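Unit 4: Can a machine tidy a bedroom?
Girndale Technical College, Robots at Work, fall term
Handout for the session of October 3, 2025

Last week we looked at shop-floor jobs: loading a press, filling a tray, moving parts from one belt to another. Those jobs share one feature. The part arrives in nearly the same place each time, and the people who build the cell spend weeks making sure of it. A home gives you none of that. Today we take one room and ask which chores in it an arm can do now.

Terms for this unit

Pick and place: taking hold of one object and setting it down somewhere else.
Rigid object: keeps its shape when you grip it, such as a cup or a toy.
Deformable object: changes shape when you grip it, such as a sheet, blanket or pillow.
Reach: how far the gripper can get from a base that does not move.
Clearance: the free space the arm needs around the object and around itself.

The bedroom task

The task has two parts. First, clear the bed of anything that does not belong there. Second, make the bed. Most students guess that the first part is harder, since the machine has to decide what belongs. In practice the second part causes far more trouble.

Clearing comes down to pick and place. A toy on a sheet is rigid and fairly small. The planner needs a grip point, a path in and a path out. Thin parts are a risk. If the fingers close on a rotor blade or a tail, the toy may turn in the grip or break. The cabin of a toy helicopter is a better target, provided the fingers open wide enough for it. Check the width before you plan anything else.

Furniture matters too. A headboard limits the directions from which the wrist can come down, and a fixed base beside the bed may not reach the far side at all.

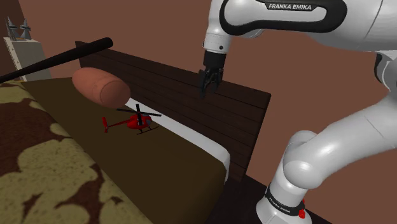 Why bedding is still hard

A blanket has no single pose. Pull one corner and the rest moves in ways that depend on the folds, the weight of the cloth and what lies under it. A pattern can also hide the folds from a camera. Two fingers can pinch an edge, but spreading a large blanket usually takes two arms or a base that can drive along the bed.

A pillow is easier. It can be pushed, or squeezed and lifted, and a small error in where it lands does no harm.

Simulation and the real room

Our lab work uses the Wevoser room set in simulation. You can run 200 trials in an afternoon and reset the room with one command. Be careful with the results. Simulated cloth is often stiffer or more slippery than real cloth, and a grasp that works on screen can fail on a real mattress that sinks under the load. Report simulated and real trials in separate tables.

Where things stand

Clearing known rigid objects from a bed: workable in a lab, slow in a home.
Clearing objects the system has never met: mixed results.
Moving a pillow: workable.
Spreading a blanket: possible with two arms and a lot of time.
Making the whole bed without help: not ready for daily use.

For next time

Read chapter 2 of the Nanayakkara course reader. Then choose one chore from your own home and write one page on it. List each object as rigid or deformable, say where you would put the base, and name the step most likely to fail. Hand it in at the start of class.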